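Re-caning a drop-leaf... no, just the table top this time
Forum: Furniture and Finishes > Oils, waxes and paint
Started by teaspoon_annie, 08/06/2021

teaspoon_annie
Right, I have caught the bug. I bought an old kitchen table at a house clearance in May for 50 quid, sanded the top over two long evenings and I am now ridiculously in love with it. It had a thick orange varnish on it that came off like toffee, and underneath there's this lovely quiet grain that I keep walking past just to look at.

So now I need to put something on it. We eat at it, the kids paint at it, someone will definitely put a hot mug on it. I've narrowed it down to hardwax oil or plain old Danish oil and I keep changing my mind. What would you all use? And has anybody tried the Hesel oil? The man in the shop was very keen but then he did have a whole shelf of it.

Oldplane
Welcome to the club! Danish oil, every time. Wipe on, leave it a quarter of an hour, wipe off, go to bed. Three coats and you've got a table. The beauty of it is that when the kids wreck a patch you rub it back and do that patch again, and you won't see the join. I've done our own table that way since we moved in and it just gets nicer.

merrow_and_pine
I'd go the other way, sorry Oldplane. Danish oil looks gorgeous for the first few months and then you start seeing every glass ring. For a family table I would use hardwax oil and put it on THIN. Thinner than you think. Most of the complaints on here about sticky tops come from people slapping it on like emulsion.

I used the Hesel on a sideboard and was very happy with it. Smells strongly for a couple of days so have the windows open.

Oldplane
Glass rings come off with a bit of fine pad and another wipe of oil. Five minutes' work.

merrow_and_pine
Five minutes every fortnight though!

Oldplane
I enjoy it :)

Shona Bolger
Can I put in a word for soap? I know, I know, but hear me out. Soap finish is what my aunt always used and it's wonderful on pale wood. You dissolve soap flakes in hot water, let it go to a sort of custard, rub it in, wipe off the extra and do the same again the next day. It keeps the wood that just-sanded colour and it feels lovely under your hands. You do have to redo it through the year, and red wine is not its friend, but I think it's the nicest surface to sit at by miles.

teaspoon_annie
Oh now that's interesting. The colour is exactly what I'm worried about – I wet a bit of the top with white spirit to see what oil would do and it went much warmer than I'd like. Would soap stand up to a seven-year-old and poster paint?

gantry
No. Lovely finish, wrong table. Poster paint will go straight into it and you'll be sanding again by autumn.

If it's the colour you want to keep, look for a hardwax oil with a touch of white pigment in it. Most makers do one, usually called "raw" or "natural" or something like that. Try it on the underside first. Please do try it on the underside first. I didn't, and I've got a bench that looks as if it's been dusted with flour.

Shona Bolger
I'd disagree a little with gantry there. Paint does mark it, but a scrub with the same soap mix lifts far more than you'd expect. Mine has had grandchildren at it for years. It isn't spotless, but I like it that way.

kettlewick
Following this with great interest as I'm at the same stage! Question for the sanders: what grit did you all stop at? I went up to 240 and a chap at work told me that's too smooth and the oil won't go in.

merrow_and_pine
Chap at work has a point. For hardwax I stop at 150, maybe 180 on the end grain so it doesn't go darker than the rest. Check the tin, they all say something slightly different.

Oldplane
I go to 240 for Danish oil and it soaks in perfectly well.

kettlewick
Thank you both, clear as mud!

Bronisława Stępień
Hello all, I mostly read and don't post, but this is my favourite subject. A tip for the edges: do them first, before the top, and do the underside of the overhang while you are there. People forget it and then the top takes up damp from one side only and may cup a little over winter. One coat underneath is plenty.

I finished mine with two thin coats of raw hardwax and I am so pleased with how it went. 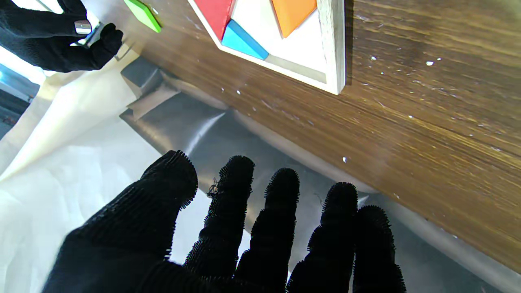 Table edge at the back, black knitted fingers in front.

For the edges I used a folded piece of old cotton sheet and never a brush, as a brush leaves drips along the bottom corner. Lay the used cloths out flat outside to dry, please, they can heat up by themselves if you leave them in a ball.

teaspoon_annie
Bronisława, thank you so much, I would never have thought of doing underneath. And thanks for the warning about cloths, I had no idea! Did you leave long between coats?

Bronisława Stępień
12 hours for the first one, then a very light rub with a fine pad, then the second. After that I kept everybody away from it for 5 days, which was the hard part.

gantry
Seconding the bit about cloths. I put mine in a bucket of water overnight and then peg them on the fence.

merrow_and_pine
Two thin coats of raw hardwax, you say? I rest my case, Oldplane!

Oldplane
One swallow doesn't make a summer. Annie, come back and ask me about glass rings.

teaspoon_annie
Decision made, I think! I've ordered a small tin of the raw hardwax and a little bottle of Danish oil as well, and I'm going to do a patch of each on the underside and leave a wet mug on both. Shona, I've got a pine stool that is going to get the soap treatment, because I can't stop thinking about the custard.

Shona Bolger
Hooray! Use more flakes than the packet says for the first coat. And let us know how the stool comes up.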